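**Pritia 80 Vanity Basin and Cabinet**
Product data and installation notes. Revised Friday, August 2, 2024.

The Pritia 80 is a single-basin bathroom vanity for homes, guest rooms and small staff washrooms. It is supplied as a cabinet with a fitted basin top. The faucet, drain and trap are ordered separately. The unit replaces the earlier Bach cabinet, and uses the same wall fixing pattern, so a Bach can be swapped for a Pritia 80 without drilling new holes if the old anchors are sound.

## Basin top

The top is cast in one piece with the basin. There is no joint between the bowl and the deck, and no sealant line to maintain there. The material is a mineral-filled resin with a gel coat on the exposed faces. The coat is the same thickness in the bowl as on the deck. The underside is left rough and should not be painted.

The floor of the bowl falls toward the drain from all sides. The deck falls very slightly toward the bowl, enough to return splashed water when the cabinet is set level. A cabinet that leans forward will hold water along the front edge. Most complaints of standing water reach us from units leveled on the cabinet base instead of on the deck.

The overflow is molded into the back wall of the bowl and joins the drain below the deck. Only a slotted drain body can be used with it. An unslotted drain will seal the overflow channel shut.

## Cabinet

| Item | Detail |
|---|---|
| Nominal width | 80 cm |
| Doors | 2, soft close |
| Finish | White, satin |
| Back | Open for plumbing |
| Hinges | Adjustable in three directions |
| Rated load, evenly spread on deck | 80 kg |
| Mounting | Floor standing, fixed to wall |

The carcass edges are sealed at the factory, including the cutouts. If a side panel is notched on site for baseboard or pipe, the cut edge must be sealed with two coats of moisture-resistant varnish before the cabinet is placed. Swelling that starts at an unsealed site cut is not covered by the warranty.

Shelf height is set with pins. The shelf has a rear notch for the trap and goes in with the notch facing the wall. With a bottle trap the shelf can sit in any of the upper positions. A P-trap will usually force it to the lowest.

## Cleaning and surface wear

Daily cleaning needs a soft cloth, warm water and a few drops of dish soap. Wipe from the deck into the bowl, then rinse. Drying the surface afterward slows the build-up of scale in hard-water areas. 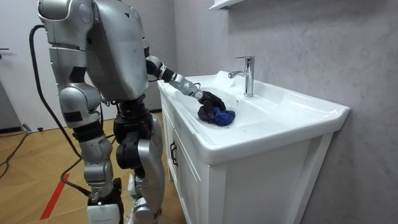 Scale that has already formed can be treated with a mild citric acid solution. Leave it on for a few minutes, then rinse fully. Do not let it dry on the surface. Stronger acids, including most toilet bowl cleaners, dull the gel coat, and the dull area cannot be polished out once it goes past the outer layer.

Avoid the following on any part of the top:

- scouring powder, steel wool, and the green side of kitchen sponges
- drain opener left standing in the bowl
- acetone and nail polish remover
- undiluted bleach

Hair dye should be rinsed off at once. A dye stain caught within the hour normally lifts with soap. An older one may need the finishing compound from the care kit, used wet and with light pressure.

Fine scratches appear over time in the bottom of the bowl, where rings, cups and razors make contact. They are shallow and show mainly under side lighting. The finishing compound reduces them. Deeper marks can be filled with the repair paste, which is color-matched to the top but cures slightly glossier.

## Test results

The top was tested at our Nudomitz workshop by Eugénie Roussel, who also wrote the care section. Three procedures were run on production samples.

1. **Hot and cold cycling.** 200 cycles, alternating hot and cold water into the bowl. No cracks or crazing at the drain hole or overflow.
2. **Stain contact.** Coffee, toothpaste, liquid soap and lipstick left on the surface for 168 hours under a watch glass. Coffee left a faint ring that was removed with finishing compound. The others washed off.
3. **Door cycling under damp conditions.** Hinges opened and closed in a humid chamber. One hinge of the first batch showed rust on a screw head. The screws were changed to stainless steel in January, and all current stock has the new type.

Samples were installed with the standard slotted drain and a plastic bottle trap. Results with metal traps have not been recorded.

## Installation

Check the wall before marking out. A stud wall needs a solid backing board behind the upper fixing rail. Masonry anchors are in the box, but drywall anchors are not and should not be substituted.

1. Remove the doors and the shelf.
2. Stand the cabinet in place and turn the feet until the deck reads level in both directions.
3. Mark the wall through the fixing rail. Move the cabinet away and drill.
4. Fit the faucet and drain while the top is still easy to reach from behind.
5. Return the cabinet, check level again and tighten the wall screws by hand.
6. Connect the trap and supply lines. Fill the bowl to the overflow, release it, and check every joint with dry paper.
7. Run a thin bead of sanitary silicone along the wall edge of the deck. Leave it for the time stated on the tube.
8. Refit the doors and set the gap between them with the side screw of each hinge.

Do not use plumber's putty on the drain. Oils in the putty can discolor the resin around the hole. Use the rubber washer supplied with the drain or a neutral-cure silicone.

## Ordering

Stock is held in Stavville. The cabinet and top ship together on one pallet, and are not sold separately except as warranty replacements.

- **Pritia 80, white:** cabinet and top, feet, fixing set
- **Pritia care kit:** finishing compound, repair paste, cloth
- **Slotted drain, chrome or black**
- **Bach hinge set:** for older cabinets, while stock lasts; does not fit the Pritia

Check the top for transit damage before signing for the pallet. Chips reported after installation are handled as repairs.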